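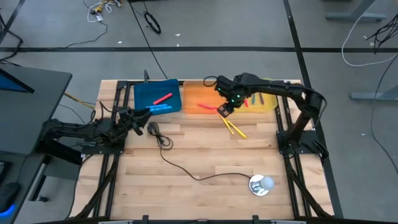
Marker sorting with two arms and three bins. Two yellow markers are still on the wood.

Workshop Tips: Recording Better Sorting Examples
2022-08-25
By Wing-yan Tai
Print this page | E-mail this page

Sorting markers into bins is a good first task for a pair of arms. They are cheap, they don't break, and the colors are easy to tell apart on playback. We recorded 192 runs for the Indari project this summer and kept nearly all of them.

Move the markers before every run. If they always start in the same spot, the system learns the spot. Turn a few sideways and leave some close together – a narrow V is harder to pick from than two neat rows.

Leave a few odd things on the table. A small lamp or a coil of cord is fine as long as neither arm can snag it. Change them every 21 runs or so.

Drive slowly near the bin walls. Shallow bins slide when bumped, so put a square of shelf liner under each one.

Keep the fumbles. A missed grab followed by a clean second try is worth saving. Throw out a run only if you stopped halfway or reached in with your hand.

Write the label right after the run. Ours give the date, the driver and the starting layout. Back up to a second drive before you shut down.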